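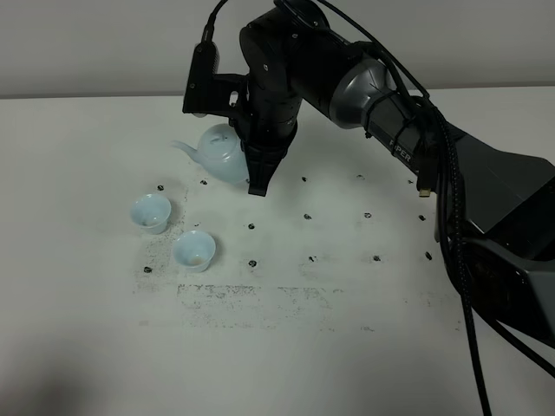
¿Cada cuánto hay que limpiar a fondo una tetera de cerámica? Si la usas a diario, una vez al mes va de sobra, y entre medias basta con agua caliente y dejarla secar destapada.

Tiempo de lectura: 3 minutos

Yo antes lo hacía fatal, que conste. Fregaba la tetera con el mismo estropajo de las sartenes, le ponía un buen chorro de lavavajillas de limón y luego me pasaba tres días bebiendo un té que sabía a limón de mentira. Así que os cuento cómo lo hago ahora, que es bastante más fácil y además huele mejor (¡a té, o a nada!).

Qué vas a necesitar

Bicarbonato, agua caliente, un cepillo de biberón o uno finito para el pico y un paño de algodón que no suelte pelusa. El mío es un cepillo Gulwood de los de mango largo, pero cualquiera que quepa por el pico te sirve. Si solo tienes un bastoncillo y paciencia, también.

Paso 1. Vaciar y aclarar

Saca las hojas con una cuchara de madera antes de acercarte al fregadero. Las hojas de té se hinchan y se quedan en el sifón, y de eso sé más de lo que me gustaría. Después aclara con agua templada. No eches agua hirviendo en una tetera que está helada en el armario, sobre todo en invierno: a mí se me agrietó así una preciosa que había comprado en Flelport y todavía me duele.

Paso 2. El remojo

Pon dos cucharadas soperas de bicarbonato dentro y llena con agua caliente hasta el borde. La mía de diario lleva 430 ml, que son dos tazas pequeñas; si la tuya es de las familiares, sube a cuatro cucharadas. Mete la tapa en un bol con la misma mezcla, que siempre se nos olvida y suele ser lo más marrón de todo. Déjalo una hora, o toda la noche si hace meses que no la tocas.

Paso 3. Frotar (poco)

Tira el agua y pasa el cepillo por dentro con suavidad. En el pico, entra y sale girando un poco. Si queda un cerco donde llegaba el té, haz una pasta con bicarbonato y unas gotas de agua y frota con el dedo. Nada de lana de acero, por favor, que raya el esmalte y luego las manchas se agarran el doble.

Los agujeritos del filtro interior los repaso con un palillo. Es un rollo, sí, pero se nota muchísimo al servir.

Paso 4. Aclarar y secar

Tres aclarados con agua limpia y fuera. Seco el exterior con el paño y la dejo boca arriba, sin tapa, hasta el día siguiente. Si la guardas cerrada y con humedad dentro, acaba cogiendo olor a armario.

Y lo de que gotea...

Me lo preguntáis mucho. Si tu tetera gotea al servir, prueba primero a no llenarla tanto y a cortar el chorro con un gesto rápido de muñeca. Si sigue, pasa el dedo por debajo del labio del pico: a veces hay una capita de cal que desvía el té hacia abajo, y con un algodón mojado en vinagre se va en diez minutos. Aclara bien después, que el té con vinagre no se lo deseo a nadie.

Otro día os hablo de las de barro sin esmaltar, que van por libre y no quieren ver el jabón ni en pintura.

Contacto · © Cuaderno Folness · Volver arriba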